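Wahrheitskommission Clurkach: Rücktritt der Vorsitzenden gefordert
Forum > Politik & Gesellschaft > Aufarbeitung
Seite 1 von 1

Verfasst von: randnotiz36
22.5.20
Moin zusammen, hat wer die Erklärung der Kommissare gelesen? Vier von sieben wollen, dass Gleice Falcão den Vorsitz abgibt. Vorwurf: sie war damals selbst in der Bezirksverwaltung Toledo, genau in dem Zeitraum, den die Kommission untersuchen soll. Sie sagt, sie habe nur Grundbuchsachen gemacht. Tja. Um Landvergaben geht es aber in der Hälfte der Akten.
Finde, sie muss gehen. Und zwar vor der nächsten Anhörungsrunde im Juli.

Verfasst von: Telness_Ost
Langsam. Vier von sieben ist eine Mehrheit, ja, aber die Satzung kennt gar keine Abwahl. Steht in Paragraf 35, Vorsitz endet nur durch Rücktritt oder durch das Tribunal. Und das Tribunal gibts noch nicht, weil das Ministerium keinen Richter benannt hat. Die Erklärung ist also erstmal Papier.
Außerdem: einer der vier ist Dirceu Coutinho, der wollte den Posten selber. Muss man dazusagen.

Verfasst von: randnotiz36
Coutinho hin oder her. Die anderen drei wollten ihn nicht. Und Paragraf 36 sagt, bei Befangenheit ruht das Amt. Ruhen, nicht enden. Da braucht man kein Tribunal.

Verfasst von: kiebitz
War bei zwei Anhörungen in Clurkach dabei, als Zuhörer. Im Saal war von dem Streit wenig zu merken, Falcão hat ruhig geleitet, Leute ausreden lassen. Aber draußen auf dem Flur redet jeder nur noch darüber. Zwei Frauen aus dem Norden wollten ihre Aussage zurückziehen, wenn sie bleibt. Das ist für mich der Punkt, nicht die Satzung. Protokolle sind übrigens immer noch nicht online!!
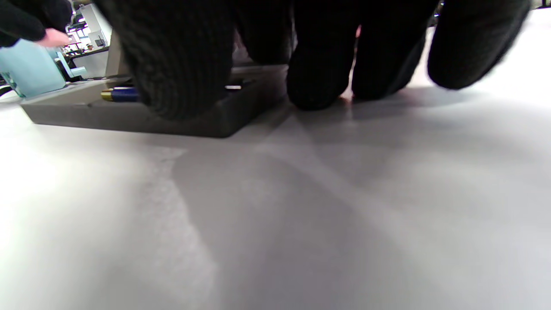
Nayara Moura: Das mit dem Zurückziehen stimmt so nicht ganz. Eine hat zurückgezogen, die andere hat um Verlegung gebeten und will vor einem anderen Kommissar aussagen. Geht laut Geschäftsordnung auch. Bitte nicht größer machen als es ist, die Familien lesen hier mit.

Verfasst von: kiebitz
Ok, danke, nehm ich zurück. Hatte es so gehört. Ändert für mich aber wenig — wenn auch nur eine geht, ist das eine zu viel.

Verfasst von: Telness_Ost
Und wer leitet dann? Stellvertreter ist seit dem Winter krank, Stelle nicht nachbesetzt. Ohne Vorsitz keine Unterschrift, ohne Unterschrift kein Geld für die Außenstellen. Telness hat jetzt schon nur noch zwei Tage die Woche auf. Wer Rücktritt ruft, soll bitte auch sagen, wie es weitergeht. Sonst freuen sich genau die, die nie eine Kommission wollten.

Verfasst von: Ravinder Wong
Das Argument kommt jedesmal. "Jetzt bloß nicht, sonst bricht alles zusammen." So wurde 2000 auch der erste Untersuchungsausschuss am Leben gehalten, bis keiner mehr hinging. Bericht kam nie. Ich hab die alten Drucksachen zuhause im Regal, kann gern was einscannen wenn Interesse.

Verfasst von: randnotiz36
Ja bitte einscannen! Vor allem die Anlage mit den Landlisten, die findet man nirgends.

Verfasst von: Ravinder Wong
Mach ich, dauert aber. Bis zu 2000 Seiten insgesamt, die Listen sind hinten drin und teils kaum leserlich. Fange mit dem Bezirk Toledo an, der ist ja gerade Thema. Die Seiten mit Wasserflecken lass ich erstmal weg
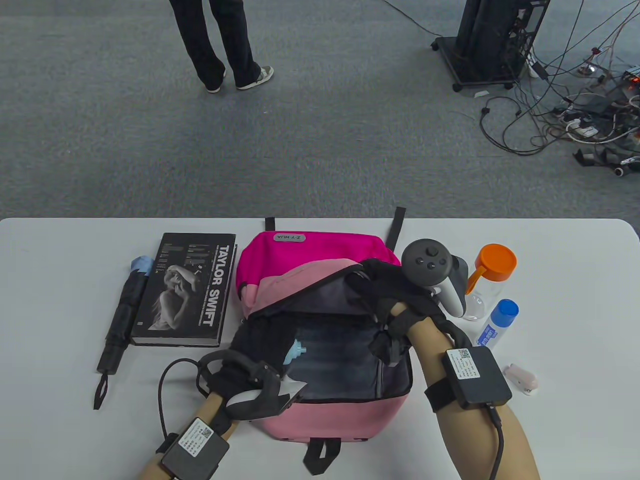 und reiche sie später nach, wenn jemand beim Entziffern hilft. Die Namen der Antragsteller schwärze ich, Unterschriften der Verwaltung bleiben drin. Falls Falcão irgendwo gezeichnet hat, sieht man es dann. Falls nicht, sollte man das hier auch schreiben, und zwar genauso laut.

Verfasst von: Telness_Ost
Damit kann ich leben. Erst Akten, dann Urteil.

Verfasst von: purer_zufall
Hab letzte Woche an Genivaldo Godoy geschrieben, Pressestelle der Kommission. Antwort: man äußere sich nicht zu "internen Vorgängen". Intern! Stand in jeder Zeitung. Habe nochmal nachgefragt wegen der Protokolle, bisher nix.

Verfasst von: kiebitz
Bei mir dasselbe, wortgleich. Versuchs mal schriftlich über die Außenstelle, die müssen den Eingang wenigstens bestätigen. Adresse schick ich dir per PN.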